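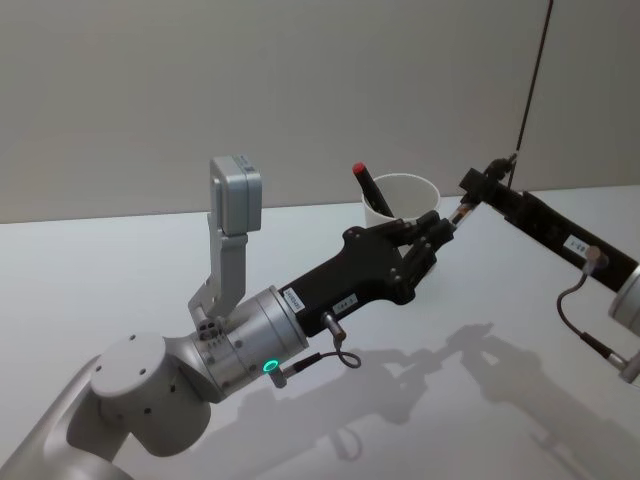 *2 min read*

## Workshop notes: the two-arm bench at Dendside

The two-arm bench in the Dendside shared workshop has been up since June, and the work has moved from bolting things down to small objects. Pens and markers are the current job. The black hand works on one side of the white cup and the long gripper brings a pen in from the other.

Most of the last month went into cables. We had 14 dropped connections in one week, nearly all from leads pulled tight when a wrist turned. The leads at the hand and the gripper now have a slack loop. It looks untidy but it lets the joints turn. The green ring on the wrist connector is the first thing to check before a run.

The angled bracket above the silver wrist is our own part, cut at Sirwood. It took 4 versions to get the height right. Drawings are in the Ranbridge folder under "bench" for anyone who wants to make one.

Spending so far on brackets, screws and cable is $1,116, and that does not include the arms. There is around $68 left in the parts budget, so please ask before ordering.

Still to do:

- Shorter screws for the bracket foot
- A second cup, same size
- Move the Wanigasekara control software to the newer bench computer

The bench is open to any member who has done the safety session. Keep the tabletop clear of tools when the arms have power, and write your runs in the log.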